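Grasumdale bench notebook, June
Whiteboard cell: right arm stops mid-task, and why I don't believe the first explanation

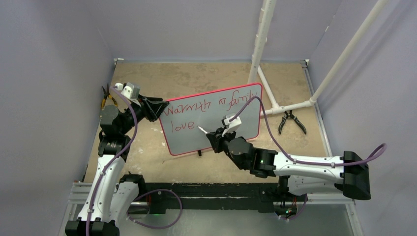
Both arms at the board, "Warmth is family" on the top line, "love" started below it. Left gripper at the upper left corner, marker in the right.

Writing this down before the version in the group chat becomes the official one. The official one says: "comms dropout, rebooted, fine now." It has been fine now four times this month.

What happens. The left arm goes to the corner of the board and the right arm writes. First line goes through. Second line starts, and somewhere after the first word the right arm halts with a position error on the wrist. Sometimes the wrist camera drops at the same moment. The left arm doesn't know anything is wrong and stays where it is, still pushing on the board. That last bit bothers me more than the halt does, see further down.

What people think it is:

Clinach support says cable. They say cable about everything. I sent them the log and got back a PDF on strain relief that I'm fairly sure they send to anybody who writes in.

Escobar (the controller side) say their box is reporting exactly what it sees and the fault is downstream. Of course it is.

Our own theory, from whoever wrote on the cell door, is "marker drag." Too much pressure on the tip, wrist winds up, error trips. I liked this one for a day.

Went through the logs instead of the theories. 246 runs since the last firmware change. I only trust the ones where the logger was started before the arms, so that throws out a good part of them. In what's left, the halts bunch up on the second line, left side of the board. If drag was the cause I'd expect the long top line to be the bad one, as there is a lot more writing in it and the slant makes the wrist work the whole way up. It isn't. Top line has a couple of halts, nothing like the second.

So marker drag is out as the main cause, in my opinion. I'm leaving it on the list since somebody will put it back anyway.

Cable, then. I don't enjoy agreeing with Clinach. Look at the purple run on the right arm: leaves the wrist module, goes up in a big arch over the board, comes back to the forearm and then along it and over the elbow. Plenty of slack in the arch, so the usual "it's too short" doesn't hold. But slack in the arch isn't slack at the connector. When the wrist turns to bring the tip over to the lower left, I think the arch tips over and its whole weight hangs off the plug. I say I think. I haven't measured any load on that plug and neither has anyone else.

Test 1, morning. Arm powered, no program, wiggled the cable by hand at the wrist end. Camera feed dropped twice. No position error. So there is a bad contact at the camera, fine, but it did not give us the fault we are chasing. The chat has already announced this as "found it." It's half of it at best.

Test 2. Ran the second line only, no marker. 600 cycles of the short stroke at half speed, which took most of the afternoon. Zero halts. Everyone was pleased except me. Half speed proves very little when the fault shows up at full.

Test 3. Same again at full speed, marker back in. Halt on the position error well before the end. Camera stayed up the whole time. So the position error can happen without the camera dropping, and the camera can drop without the position error. Two faults wearing one coat, or one cause upstream of both. I lean toward the first but wouldn't bet lunch on it.

Following error limit on that wrist joint: set to 2,000 counts in our config. The Fellow sheet that came with the cell has 3,000. No note of who changed it or when, and nothing in the change log. It could be that we tightened it on purpose after the early crashes, or it could be a typo that has been tripping us ever since. I don't want to just raise it to make the halts go away — that is how you end up with an arm that doesn't stop when it should. The number gets explained first and changed second.

Now the left arm.

When the right one faults, the left keeps its last command. Gripper at the corner, force on, and it will sit like that until someone hits stop. The board is tilted, right side up, so if the hold slips the thing can move with the other arm's marker close to it. Nothing has been broken. I still don't accept "nothing has been broken" as a safety argument. The fault on one arm should drop the other to a safe hold within the same cycle. I was told in spring this was in place. I pulled the signal at the controller to check: right arm fault raised, left arm carried on as before. So it's either not wired or not enabled, and whoever ticked that box on the startup sheet was ticking boxes.

Until it's fixed:

Nobody reaches into the cell with one arm in fault. Stop both, at the button, then go in.
No clearing the fault from the laptop and letting it resume. The right arm picks up at the last point and I have seen it swing wide doing that.
Tools out before a run. Pliers included, both pairs. The pair lying open by the right side of the board was well within the reach of that arm.
Every halt goes in the log with the time and which stroke it was on. "Stopped again" is not an entry.

Still to do:

Swap the camera cable on the right wrist for a new one and clamp it at the module, so the plug carries no weight. If the camera drops go away and the position errors stay, that settles the two-fault question.
Find out where 2,000 came from.
Swap the wrist drives left to right and see if the fault moves. Half a day of work and a recalibration after. I've asked for the time and been told to wait for Clinach to get back to us.
Look at the cables hanging under the bases too. There's a length of purple and a bundle of small connectors under the right one that I'd want tied up before I trust any intermittent result off this cell.
Cross-fault signal: get Escobar to say in writing what input it expects. Their manual shows it two different ways.

Added 5:40 pm. Reply from Clinach: please check cable. Sent them Test 3.

Added later. Ran the full text once more at full speed with the logger on from the start. Went through clean, both lines. I'm recording it because it happened. It doesn't change anything above, and the cell stays tagged out overnight.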